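Gromis Teleoperation Working Group
Minutes of the meeting held 5/27/20, Grarthorpe office, second floor, and by phone

Chair: Oliwia Krawczyk
Minutes: Kiprono Kimaro
Also attending: two operators from the evening shift, one person from Daramon by phone
Apologies: none received

1. Minutes of the last meeting

Accepted with one change. Under item 4, "hand guiding" should read "remote control." The two were mixed up in the paragraph on the drawer task. Kiprono to correct the copy on the shared drive.

2. Actions carried over

Spare hand controllers: ordered, not yet delivered.
Written start-up steps for new operators: done. Both operators have used them. One asked that the step on zeroing the controller be moved ahead of the step on loading the kitchen, because it gets skipped where it is now. Agreed.
Naming of episode files: still open. See item 6.

3. Status of demonstrations

The target for the simulated kitchen set is 370 demonstrations. The group has 248 accepted. Kiprono reported that the cabinet door task is finished at 100 and the drawer task is also finished at 100. The rest are from the counter task, where the operator picks up an item, carries it over the counter edge and puts it down on the other side.

The counter task is slower than planned. Operators said the reach is not hard but the approach is. Many attempts start too low, and the arm then has to back out before it can come up over the edge. Those attempts are kept if the task is completed and the path has no long stop in it. What counts as a long stop was discussed again and not settled. For now the reviewer decides.

Oliwia asked whether the failed attempts are being saved. They are, in a separate folder, without labels. Daramon would like to have them. No objection.

4. Hand guiding on the real arm

The real arm in Grarthorpe has been set up for hand guiding, with the operator holding the wrist and moving it through the task. Short trials were run on the drawer only. Comments from the operators:

The arm feels heavy near full reach and the path gets shaky there.
It is hard to open and close the gripper with the foot switch while pushing with both hands.
The person's arm gets in front of the side camera. The wrist camera is clear.

Oliwia said she would still like a small hand-guided set to compare with the remote-control set, even if the paths are rougher. Agreed to do the drawer first and leave the counter task until the foot switch has been moved. The switch is at present fixed to the left side of the stand and one of the operators is right-footed.

5. Minja controller settings

The Minja controller was changed in October so that hand motion is scaled down before it is sent to the arm. Operators like this for fine work. For the counter task it means letting go, moving the hand back and taking hold again several times in one run. Each of these shows up in the recording as a flat stretch.

Two options were put forward. The first is to let the operator switch the scale with the thumb button. The second is to keep one scale and trim the flat stretches afterward. Kiprono preferred the first. Daramon preferred the second, on the grounds that a change of scale in the middle of a run makes the speeds harder to learn from. It was agreed to try the thumb button on a small batch and keep that batch apart from the main set.

6. Wrist view during the counter task

Kiprono showed a still from the wrist view in the simulated kitchen, with both fingers pointing up toward the underside of the purple slab and the cabinet doors behind.

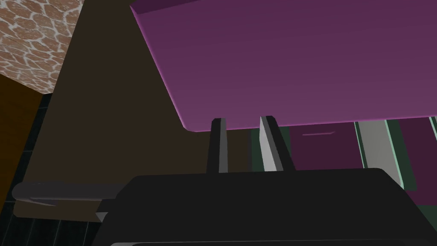
Oliwia Krawczyk said that an operator working from the wrist view alone has no good way to judge height at that point, and she would rather see a second view added to the operator's screen than more practice hours. She also asked that the wrist view stay in the recordings as it is, so that the learned policy gets the same input the arm will have later on.

Kiprono said a second view can be added without changing what is recorded. It would cost some frame rate on the older of the two operator machines. The operators asked for it to be a fixed view from the side, with no zoom, and for the wrist view to stay the larger of the two.

There was a question from Daramon about whether the colors of the kitchen should be varied between runs. They are varied already, by layout and by finish, when a new kitchen is loaded. Operators may not pick the kitchen themselves.

File naming: agreed to use task, operator number, kitchen number and run number, in that order. Old files will be renamed by script. Nothing is to be renamed by hand.

7. Review of accepted runs

One reviewer is not enough at the present pace. The operators will review each other's runs and Kiprono will check a share of them. A run turned down by one reviewer and passed by the other goes to Oliwia.

8. Actions

Kiprono: correct the last minutes, add the side view, write the renaming script.
Oliwia: send Daramon the folder of failed attempts, write a short rule on long stops.
Operators: move the zeroing step in the start-up sheet, record the thumb button batch, note any run where the side view was off.
Daramon: send the trimming tool with its settings.

9. Other business

The chair at the second operator station does not hold its height. Oliwia to ask for another one.

Next meeting to be called when the side view is working.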